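16 de novembro de 2024 – caderno treino/força, bloco 3

Retomei o trabalho com a célula de carga Clutex na plataforma de agachamento. Zero deriva menos do que na semana passada, mas ainda deriva. Recalibrei antes de cada série, chato mas pronto.

Isométrico meia-coxa (IMTP), sujeito = eu. Aquecimento na bicicleta, depois três tentativas submáximas e três a sério:

- T1: 2 pegas abaixo do ombro, straps, puxei cedo demais. Descartada
- T2: **3000 N** de pico, curva limpa
- T3: **3180 N**, melhor de sempre para mim, mas há um contramovimento pequenino antes do arranque. O Christos diz que conta, eu não sei

Taxa de desenvolvimento de força nos primeiros 208 ms: T3 bem acima da T2, o que me faz desconfiar ainda mais do tal contramovimento. Rever o limiar de início no script, está fixo em vez de ser calculado a partir da linha de base. ver nota de abril, já tinha escrito isto e não mudei nada!!

Preensão manual à parte, dinamómetro Rinora, posição 2. Direita melhor que esquerda como sempre. Esquerda caiu muito na terceira repetição – descanso curto ou o antebraço ainda moído das remadas? Próxima vez descanso mais longo e ordem trocada.

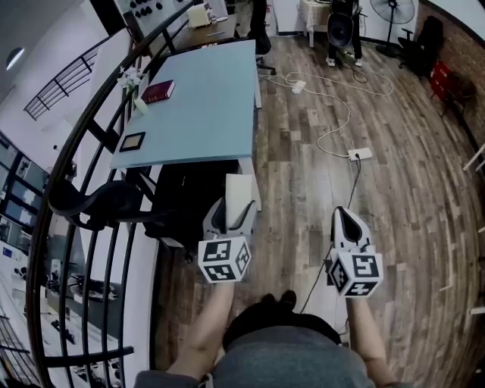
*Uma em cada mão, por cima do soalho.*

Alimentação: semana de manutenção, quase 1454 kcal até ao meio da tarde, o resto ao jantar. A papa de aveia antes do teste caiu mal, voltar ao arroz. Creatina igual, cafeína nenhuma hoje (de propósito, para comparar com a sessão anterior).

Chrysoula Psarras passou cá e discutimos o protocolo Kalogeropoulos. Ela quer ângulo de joelho medido com goniómetro em todas as tentativas, eu só estava a medir na primeira. Tem razão, a barra mexe no suporte entre séries. Ficou marcado a fita na plataforma, lado esquerdo e direito. Não arrancar a fita sff.

Problema: o export do Grorko grava vírgula decimal numas colunas e ponto noutras. Perdi meia hora nisto. Corrigido á mão no ficheiro de hoje, os antigos ainda estão mal.

Pendentes:

- limiar de início (5 desvios-padrão da linha de base?)
- straps novos, os meus estão a desfiar junto à costura
- pedir ao Christos Mitsotakis-Vlachou as curvas dele em bruto, sem filtro
- repetir a T3 com pré-tensão e alguem a olhar para o ecrã

Lombar ok ao fim do dia, um bocado presa à direita. Amanhã só mobildade e caminhada.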